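Section 6. Supervised Pick and Place Checks

Most cell rules read well and do little. The ones kept in this section are those the Vedildale bench could not find a way around. Where a rule in the Kadasach handbook conflicts with it, follow the stricter one.

6.1 Before enabling the arm

1. Set speed to 40 percent. The "safe" preset is a menu name and has no bearing on your knuckles.
2. Confirm both people present know who holds the stop button.
3. Lay out the small items and the target dish. Leave open table on the far side.
4. Check the cable loop at the wrist for slack through the full reach. 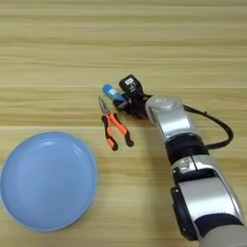

NOTE: A passed self-test means the controller can talk to the hand. It says nothing about grip. Esi Gyamfi's log has the failures, if you doubt it.

6.2 Approach

5. Jog to the object in single steps. Stop when the fingers are beside it.
6. Look at what else is near the fingers. Hard tools are allowed on the table, but the path must be planned around them.
7. Close at the lowest force setting. Raise it by one step only.

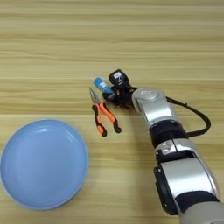

Fig. 6-2. Fingers at the blue cylinder, pliers close by.

CAUTION: Do not reach in to straighten an object while the arm is enabled. "It was only paused" appears in too many reports.

6.3 Checking the result

8. Back the hand off before judging a placement.
9. Record where the item lies. Do not write "OK".
10. Repeat 100 times before quoting a success rate. Vendors like to quote less.
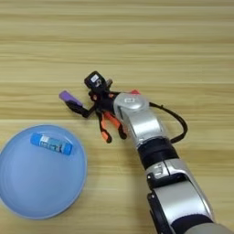

Fig. 6-3. Glue stick in the blue dish, hand clear of the rim.

NOTE: One good placement proves one good placement. Send disputed counts to Selorm Baidoo. The next review of this section is in November.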